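Shared workspace rules for two-arm cells: what goes in the written procedure?
Forum > Cell Design and Integration > Rules and Good Practice

Shirley Pelletier
Wednesday, 8:40 am

I've been asked to write the house rules for programming two-arm cells at our Wasgate site. Right now every programmer does it their own way and it shows when one person picks up another person's cell. I don't mean the safety assessment, that's a separate document with its own sign-off. I mean the working rules for whoever builds the motion program in simulation and hands it over to the floor.

Draft so far:

Each arm has a named owner zone. The overlap between zones is drawn in the model and has a name.
Only one arm may hold the overlap at a time. The hold is a signal in the program, never a timed wait.
Grippers open and empty at start of cycle, and the program checks it.
Every program is run in simulation start to finish 10 times before handover, with no edits in between.
Views from the wrist are reviewed as well as the overhead view, by someone other than the author.

The last one is where I'm getting pushback. People here check the overhead view, see no red, and call it finished. My position is that the overhead view tells you the arms don't touch and very little about what the wrist gets close to on the way in. The model I'm working in has one arm's gripper well forward and the other arm standing a long way back across the orange surface, and I want the reviewer to look at it from down there.
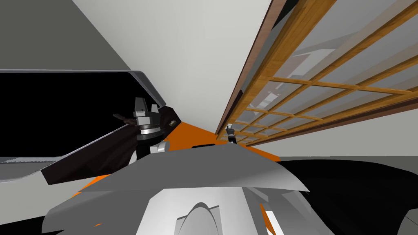
Laurier Cloutier
Wednesday, 9:05 am

I'd drop the wrist view rule or make it optional. If your collision model is right, the checker already looks at every link against every other link at every step. A person looking at pictures adds time and catches less than the checker does. Put the effort into the margin. We run a 3 inch margin in the overlap and the checker fails anything inside it.

The other four I agree with. The signal rule especially. I've spent too many nights on cells where somebody used a timed wait and then the upstream conveyor was slowed down.

Amrit Turcotte
Wednesday, 9:31 am

"If your collision model is right" is carrying that whole post. The checker only knows what's in the model. At Flanitz we had a hose bundle that wasn't modeled, and a bracket that had been modeled on the wrong side of the wrist. Checker passed both. The bracket was found by a person going through the wrist view who asked why it was on the left when the drawing had it on the right.

I'd keep the rule, but say what the reviewer is supposed to look for, or they'll click through it. Ours is a short list: fingers match the drawing, brackets and tabs on the correct side, fixtures present, nothing in the view that can't be named. If the reviewer can't name an object, the review stops until somebody can.

Laurier Cloutier
Wednesday, 9:48 am

That's a model check, then. Fine, do a model check once, when the model is built. It doesn't need to be repeated for every program.

Amrit Turcotte
Wednesday, 9:55 am

Models get edited. Somebody moves a fixture to get a program to pass and forgets to move it back.

Teresa Ó Dubhghaill
Wednesday, 11:20 am

Both of you are describing things I'd want. We do the model check when the model changes and keep a revision number on it, and the program review has to quote that number. If the numbers don't match, no handover. It's boring and it works. We started it in February and had 3 mismatches in the first month, all of them honest mistakes.

On the gripper rule, I'd tighten it. "Open and empty" should be written as two checks. Open is a position reading. Empty is a separate check, whether that's a part sensor or a stroke test. I've seen a gripper report open with a thin part still stuck to one finger. In simulation people skip the second check since the gripper is always clean there, and then the step isn't in the program at all when it gets to the floor.

What we ask for at the start pose is a still from the wrist, fingers apart, with the floor or table showing between them and nothing held. It goes in the handover folder next to the printed joint values.
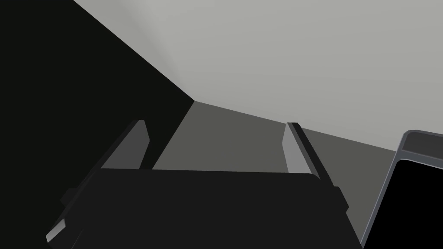
The joint values have to come out of the program file and not be typed in by hand. We had one cell where the sheet and the file disagreed by a full turn on the last joint. The arm looked the same in either case and the cable did not like it. So the form now has a line for cable turns at start pose, and the floor tech signs next to it.

I'd also add something about what happens when an arm stops while holding the overlap. Who is allowed to release it, and from where? If that isn't in the rules somebody will force the signal from a laptop.

Shirley Pelletier
Wednesday, 12:15 pm

The stop case is missing completely, thank you. I'll write it as: overlap hold can only be released at the cell, by the person who has the pendant, after both arms have been looked at directly. Forcing the signal remotely is not allowed for any reason.

Splitting the gripper check too. And I like the revision number.

Sheldon Campbell
Wednesday, 1:02 pm

Question on the 10 runs. Why 10? If the simulation is deterministic you get the same run every time, so it proves nothing. We do fewer runs and vary the part position and the start delay between the arms. The start delay is the one that finds problems. Nita on our team wrote a script that shifts one arm against the other in small steps and it has turned up more than 9 deadlocks across our cells, all in programs that had passed the normal runs.

Laurier Cloutier
Wednesday, 1:10 pm

Agree with Sheldon. Identical runs are a waste of an afternoon.

Shirley Pelletier
Wednesday, 1:34 pm

The number came from the old single-arm procedure and I never questioned it. Changing it to varied runs, with the variation recorded. Sheldon, do you log the delay values or only the failures?

Sheldon Campbell
Wednesday, 1:50 pm

All of them. If you only keep the failures you can't show what was covered. Have the script write the file so people don't have to.

Amrit Turcotte
Wednesday, 2:26 pm

One more for the list. Say who can waive a rule. Hyun had to chase this for us after a rush job, where the waiver turned out to be a verbal okay in a hallway. We now want it in writing, with an end date, and the waiver sits in the same folder as the program.

Laurier Cloutier
Wednesday, 2:41 pm

I still think the wrist review on every program is overkill if Teresa's revision number is in place. But if it's a list of named items and takes a few minutes I won't fight it.

Shirley Pelletier
Wednesday, 3:05 pm

It stays in for new programs and for any program where the model revision has changed. Small edits to an approved program on the same revision can go on the checker and the varied runs. I'll post the second draft here when our floor lead has been through it. He will want the stop section moved to page one.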